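## Setting Up Your Desk Corner

Before you plug anything in, take a minute to see what is sharing the tabletop, because a desk collects things faster than any of us would like to admit. 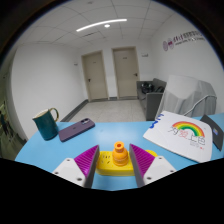

### Finding a home for the power strip

1. Take everything off the tabletop and give it a wipe with a dry cloth. If you have the Prilley desk mat, lay it down now, while you have the room (it is a nuisance to slide in later!).
2. Set the power strip flat, toward the back of the desk, with the sockets facing up. Leave at least 2 inches free on every side so that plugs can go in and come out without a struggle.
3. Run the cord off the back edge and down the leg, using the Vavero clips from the small bag. A little slack is a good thing, so please don't pull it tight.
4. Put your phone down within easy reach of the strip. Face down is perfectly fine, and many of us find it more restful that way.
5. Find a spot for your mug on the far side of the phone, handle turned toward you.

> **Caution:** Keep mugs, pitchers, vases and little bottles away from the strip, even when you believe they are empty. If something does spill, switch off the power at the wall before you touch the strip, and leave it unplugged until you have had it checked.

**Note:** The Tostberg desk comes with a cord that is 70 inches long. If your outlet is farther away than that, move the desk closer and don't join two strips together.

### Once a month or so

6. Unplug the strip, wait 30 seconds, and dust around the slots with a soft, dry brush. No sprays, please, however gentle the label says they are.
7. Look along the whole cord for nicks or flat spots. If you find one, stop using the strip and order a new one from the Nowakowski parts list at the back of this guide.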